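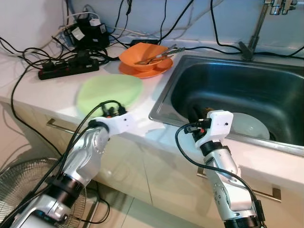
Speaker notes: Water Use in Shared Kitchens
Sustham Housing Office, open session for residents and building staff
Aug 21, 2022

Slide 1. Welcome

Good afternoon, and thank you for attending. On behalf of the Sustham Housing Office, I will present the findings of the shared kitchen water review and the changes that will follow from it. The talk is planned for half an hour. Please hold questions until the end, except where a term is unclear.

[Confirm that the handout has reached the back rows before moving on.]

Slide 2. Why the review was carried out

The office is responsible for 107 shared kitchens in four buildings. Water for these kitchens is billed to each building as a whole, and the cost is divided among residents through the service charge. In the last two billing periods the charge rose in every building, but the increase in Castine House was well above the others. Residents of Castine House asked for an explanation in writing, and the review was opened in response.

The review covered kitchen sinks only. Bathrooms and laundry rooms are on separate lines and will be considered at a later date.

Slide 3. How the readings were taken

Temporary meters were fitted to the kitchen lines and read at the same hour each morning. Staff also kept a written log of dripping faucets, slow drains and repair requests. No record was made of who used a kitchen or when. Several residents raised this point before the work began, and it is worth repeating today.

[Pause here. This was the most common concern in the letters.]

Slide 4. Findings: faucets

The largest single source of waste was the worn faucet washer. A faucet that drips slowly draws little attention, and in many kitchens the drip had been present long enough to leave a mark in the basin. In Castine House the older two-handle faucets were still in place on the lower floors. These had not been included in the last round of replacement, which accounts for much of the difference between that building and the rest.

The Nagano Wing, where single-lever faucets were fitted during the last renovation, had the lowest readings of all. The two sites are not a perfect comparison - the Nagano Wing has fewer residents per kitchen - but the gap remains after this is taken into account.

Slide 5. Findings: washing dishes

The second source was washing under a running faucet. Residents who answered the survey gave practical reasons for doing so. Many kitchens have one basin, and the stopper was often missing or did not fit. Some 300 survey forms were returned, and missing stoppers were mentioned more often than any other item, including noise.

The office accepts that residents cannot be asked to fill a basin that will not hold water.

[Do not read out survey comments. They were given in confidence.]

Slide 6. Work now approved

Faucet washers will be replaced in all kitchens, beginning with Castine House. The two-handle faucets on the lower floors will be removed and single-lever models installed. Every basin will receive a new stopper on a chain. Flow reducers supplied by Vetness will be fitted on a trial basis in 7 kitchens, and residents there will be asked for their views before any wider order is placed.

Work in Castine House is expected to finish in November. Water will be shut off one floor at a time, and notice will be posted at the elevator and on the kitchen door the day before.

Slide 7. What residents are asked to do

Report a dripping faucet at the front desk or by telephone, giving the floor and kitchen number. Scrape plates into the bin before washing. Leave the stopper attached to its chain. Please do not attempt to tighten or remove a faucet handle, as two were cracked in this way during the review.

Slide 8. Effect on the service charge

The cost of the work will be met from the maintenance reserve and will not be added to the service charge. Any reduction in water use will appear in the next yearly statement. The office is not able to give a figure at this stage, and speakers should decline to estimate one if asked.

Slide 9. Questions

[Take questions from the floor first, then the written cards. Questions on heating or parking should be directed to the front desk. Printed copies of the full review are on the table by the entrance.]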